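# Grultach Arbeitshandschuh „Zisero“, gestrickt, mit Nitrilkuppen

Vorweg, weil wir regelmäßig danach gefragt werden: Der Zisero ist kein Schnittschutzhandschuh. Der Hersteller schreibt „robust“ auf die Verpackung, und robust kann alles heißen. Wer mit Blech oder Glas arbeitet, bestellt bitte etwas anderes.

Wir führen das Modell seit dem Frühjahr, nach längerem Zögern. Der Vorgänger hatte eine Naht am Daumen, die bei unserem Testpaar nach 9 Arbeitstagen aufging. Grultach hat die Naht verlegt und nennt das Ergebnis „ergonomisch neu gedacht“. Am Sitz merkt man davon wenig, gehalten hat sie bei uns bisher aber.

## Material und Griff

Das Gestrick ist Polyester mit einem Anteil Elasthan, den Grultach auf Nachfrage nicht beziffern wollte. Die Kuppen sind getaucht, der Handrücken bleibt frei. Trockene Kartons, Holzlatten und Werkzeugstiele lassen sich damit ordentlich greifen. Bei öligen Teilen wirbt der Prospekt mit „sicherem Halt“, dem würden wir uns nicht anschließen. Ein leichter Ölfilm geht, mehr nicht.

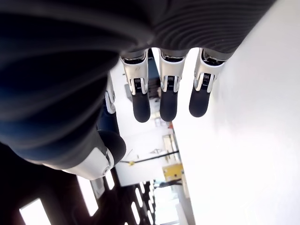
Touchscreens sollen sich laut Hersteller ebenfalls bedienen lassen. Mit dem Lagerscanner klappte das in der Hälfte der Fälle, mit dem Telefon seltener. Kaufen Sie den Handschuh nicht deswegen.

## Größen

Lieferbar sind 4 Größen: S, M, L und XL. Der Zisero fällt klein aus, entgegen der Tabelle im Katalog. Wer zwischen M und L schwankt, nimmt L. Das Bündchen ist eng und wird nach der ersten Wäsche kaum weiter.

## Waschen

- 30 Grad, kein Weichspüler
- nicht in den Trockner
- laut Etikett 150 Waschgänge

Die letzte Zahl geben wir nur wieder. Eine Prüfnummer dazu haben wir nicht erhalten, und selbst gewaschen haben wir ihn bislang weit seltener.

## Vergleich

Der Bennani aus unserem Sortiment kostet nahezu 3 Euro mehr pro Paar und ist dichter gestrickt, wird im Sommer allerdings unangenehm warm. Der Clenditora ist billiger, färbt in den ersten Tagen aber ab, vor allem die dunkle Ausführung. Für Lager, Garten und leichte Montage ist der Zisero ein brauchbarer Mittelweg. Den Aufpreis für die Variante „Pro“ halten wir für schwer begründbar; außer dem Aufdruck konnten wir keinen Unterschied feststellen.

Verkauf paarweise oder im Zwölferbündel. Getragene oder gewaschene Handschuhe nehmen wir nicht zurück, Größentausch bei unbenutzter Ware ist möglich.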